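Home Unit outline Handouts Lab bookings Contact
Handout 4: Good practice at the tabletop cell
Posted 17/04/2026 by the unit coordinator, Kedetgate teaching labs

Welcome back, everyone. Last time we got through the big safety standards at a gallop, and I promised we would slow down and talk about the smaller house rules, the ones you will bump into every time you book a bench.

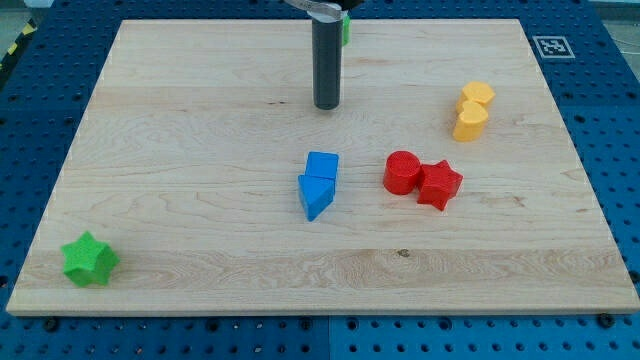
Most of these rules were written down in January, after a good deal of muttering over the Pindonex logs. We had 1,354 recorded runs from the sorting task and had to set nearly 1,000 of them aside, mostly for want of a decent note about how the blocks were laid out at the start. That was a lot of patient work by a lot of people, and I would love for your group to be spared it!

Before you start
Walk around the bench once. Look at the board, the bolts, the cables and the floor tape, in whatever order suits you. The fiducial marker has to lie flat with its whole pattern showing, and nothing gets parked on it (phones are the usual culprit, and I include my own). If a marker has lifted or been scuffed, tell the lab desk and use another bench. Please don't glue it back yourself, however handy you are.

Laying out the pieces
Colour and shape are both part of the task, so your layout sheet needs both. "Blue" is no use to a marker if there is a blue cube and a blue prism. Write down which pieces are touching, too. A star pushed up against a cylinder is a much harder pick than a star on its own, and a success rate that lumps the two together tells us very little. The Ginditz template has a column for contact, and I do check it.

While the arm is live
One person holds the stop button and does no other job. Hands stay outside the tape, even for a piece that has only tipped over. Stop, wait for the arm to settle, call "clear", and then reach in — the same words every time, so that a new partner knows what they mean. The approach height in your script stays at the bench default unless you have had a change signed off.

Writing it up
A failed run is still a run. Keep it, label it and say in a line what went wrong. We use the Þorgeirsson codes, 1 to 9, and if you are torn between two of them, put down both and we will have a chat about it in the tutorial.

For next week, please read the section on collaborative workspaces and bring one completed layout sheet per pair. Pencil is fine.

Last updated: week 4 of session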